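9월 진행 보고: 가정 내 이동 조작 시연 데이터 수집

Adel 과제의 9월분 진행 상황을 정리합니다. 이번 달 작업은 모두 시뮬레이션에서 이루어졌고, 실물 로봇 수집은 일정표대로 다음 단계에서 시작합니다.

## 1. 수집 현황

이번 단계의 목표는 시연 3000건입니다. 원격 조작으로 기록한 시연은 Favudeck 저장소에 매일 올리고 있으며, 검수를 통과한 것만 목표 건수에 넣습니다. 시연 한 건의 길이는 60초로 제한했습니다. 제한을 넘긴 기록은 삭제하지 않고 별도 폴더에 보관합니다. 나중에 실패 사례 학습에 쓸지는 아직 정하지 않았습니다.

과제 종류는 문 열기, 문턱 통과, 물건 집기, 물건 옮기기, 제자리에 놓기의 5가지입니다. 물건 집기와 놓기는 계획보다 앞서 있고, 문과 관련된 두 과제는 늦습니다.

## 2. 문과 문턱 구간

늦어진 원인은 대부분 욕실 출입구입니다. 양팔을 단 로봇이 문틀 사이를 지나려면 팔의 자세를 먼저 정리해야 하는데, 조작자마다 순서가 달라 기록이 고르지 않았습니다. 몸체를 먼저 돌리는 사람도 있고, 팔부터 접는 사람도 있습니다. 로봇 쪽 시점에서는 몸체와 두 팔이 화면을 많이 차지해 문턱 주변을 가늠하기도 까다롭습니다. 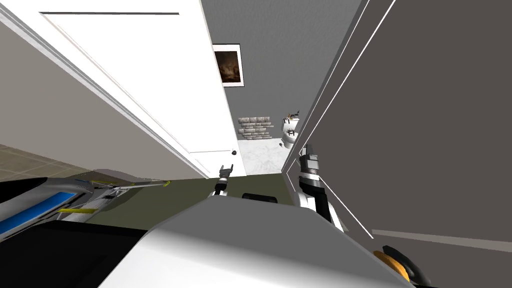

욕실 장면은 문이 열린 상태로 시작하는 것과 닫힌 상태로 시작하는 것 2종으로 나누었습니다. 열린 문에서는 진입 동작만, 닫힌 문에서는 손잡이 조작까지 기록합니다. 나눈 뒤로 조작자 간 편차가 줄었고, 검수에서 반려되는 비율도 내려갔습니다.

## 3. 검수와 주석

- 충돌 판정 기준을 바꾸었습니다. 팔이 문틀에 가볍게 닿은 경우는 통과, 몸체가 닿은 경우는 반려합니다.
- 각 시연에 붙이는 작업 설명문은 한국어와 영어로 작성합니다. 영어 문장은 Väisänen 측이 검토하고 있으며 회신이 밀려 있습니다.
- 같은 배치가 반복되지 않도록 소품 위치와 바닥 재질을 장면마다 바꿉니다. 바닥 색이 어두운 복도에서는 그림자 표현이 불안정해 렌더링 설정을 한 차례 수정했습니다.

## 4. 다음 달 계획과 요청

10월에는 닫힌 문 시연을 우선 채우고, Grarnesholm 주택 모델을 새 환경으로 추가합니다. 이 모델은 복도가 좁아 기존 조작 지침을 그대로 쓸 수 없습니다. 지침 개정안은 수집 시작 전에 공유하겠습니다.

예산 변경은 없습니다. 다만 저장 용량이 예상보다 빨리 차고 있어 Favudeck 용량 증설 승인을 요청드립니다. 승인이 늦어지면 깊이 영상의 저장 주기를 낮추어 진행하겠습니다.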